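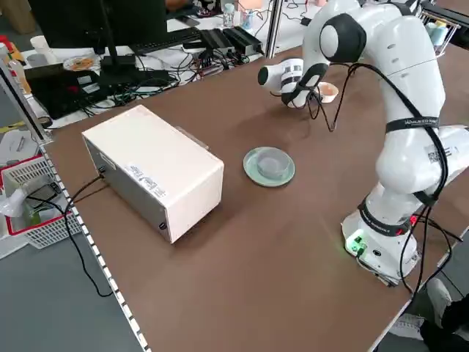
Print this page | E-mail this page

Jodeo bench – checks before a hand-guided or remote session
Skalargate workshop, filled in 28/03/2020

I've put my comments under each item, so please read them before you copy my ticks!

1. Base bolts tight, no rock when pushed – OK
Gave it a good shove from both sides. Solid.

2. Cables free through the full reach – OK, with a note
The one at the gripper hangs in a loop, and I like it that way (it needs the slack when the wrist turns), but watch it doesn't drag over the dishes when you come in low. I moved the arm through the whole saucer task by hand, slowly, and nothing snagged.

3. Straps on the arm snug – OK
Run a finger under each one. If it slides, redo it.

4. Emergency stop – OK
Pressed it twice, once in hand guiding and once from the remote. Whoever is teaching keeps it within reach, and yes, that means you too if you're "only doing one more".

5. Speed limit in teaching mode – CHANGED
Found it at 600 mm/s, which is far too lively with somebody's hands on the arm. Back down to 400, and I've saved it that way.

6. Remote link delay – OK
Dreltater shows 32 ms. Fine for picking up a bowl – I'd stop if it jumped about.

7. Glass and crockery free of chips – OK
Cracked pieces go in the bin, please, even the nice ones.

8. Recording saves and plays back – FAILED, then OK
First try stopped halfway through. Restarted Tran, recorded the same reach again, and it replayed fine with me standing well back. Logged as fault 903.

9. Floor clear where the teacher stands – OK
Cables off the table edge are the usual trip hazard, so mind your feet.

Next full check due in May.

0 comments | 2 shares
Contact Skalargate workshop | Back to top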